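Report on the Visit to the Plurnwood Student Robotics Program

In August, six members of the Prelley District Schools Technology Network travelled to Plurnwood Secondary College to observe its senior robotics class. The visit formed part of the Network's review of elective programs in automation. This report is provided to member schools and to those considering a similar offering for Years 10 to 12.

The delegation was received at 9:15 a.m. by Divya Sundaram, Head of Applied Technologies, and signed in at the front office before walking across to the Grakwood Building. The robotics program occupies the ground floor of that building, in what was formerly the metalwork store. The room has been rewired and relit, and the original concrete floor retained. Enrolment across all year levels stands at 118 students, of whom the senior class forms the smallest group.

Ms Sundaram outlined the structure of the course. Students in Year 10 complete an introductory unit in programming and basic mechanics. Those who continue into Year 11 are placed in teams and assigned a manipulation project, which runs over 2 terms and is assessed by portfolio and by a practical demonstration. Each team keeps a written log. The logs are held in the classroom and may be consulted by later cohorts, and several of the Year 11 students were observed referring to the work of their predecessors.

The delegation then observed a double period. The class was working on the Bangera project, in which teams program an arm to pick up small household and workshop items and set them down at a nominated position. Attempts are recorded from a camera mounted at the wrist and reviewed by the team at the end of each session. At the time of the visit, the class had logged 2,386 attempts since the start of the project, and the figure is updated on the whiteboard by whichever team packs up last.
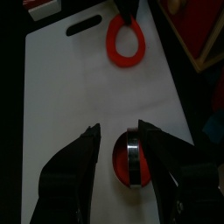
Selection of objects is treated as a substantial part of the design task, and teams are required to justify their choices in writing. Leif Halvorsen, who teaches the senior class, explained that students tend to begin with plain blocks and are then directed towards shapes and finishes that present more difficulty. A round red container with a shiny silver band, held close against one finger of the gripper, prompted a lengthy discussion of reflections and how these might affect the software's estimate of an object's edge. A ring or loop raises a separate question, as a team must decide whether to grip it across the outside or by the band alone. Mr Halvorsen did not supply answers to either problem during the period, and the students were expected to propose a test and record the result.

Members of the delegation were invited to sit with individual teams. The standard of discussion was high. One team had prepared a comparison of two approach angles and was able to explain why its first set of results had been discarded (the start position had not been reset consistently between attempts). Another was rewriting its routine for opening the gripper, having found the earlier version difficult for new members to read. It was noted that written work varied considerably between teams, and Ms Sundaram acknowledged that the portfolio guidelines are under revision.

Following the class, the delegation met with staff to discuss resourcing. The annual consumables budget for the program is $2,624, covering replacement fasteners, cabling, storage tubs and test objects. Capital equipment is funded separately through the College. Staff identified timetabling as the principal constraint — a single period does not allow sufficient time for set-up, testing and pack-up, and the program now accepts only double periods.

Questions were also raised about supervision. Students work under a posted procedure which requires one team member to remain beside the stop control whenever the arm is powered. Visitors were asked to observe the same procedure and to stay behind the yellow line while a routine was running.

The delegation recommends that member schools considering a manipulation project request a copy of the Plurnwood course outline, which Ms Sundaram has agreed to make available through the Network office. Schools wishing to send staff to observe a class should apply in writing, and places are limited to four visitors per session. The Network thanks the students of the senior class, Ms Sundaram and Mr Halvorsen for their hospitality. A return visit is planned for the practical demonstrations at the end of the project.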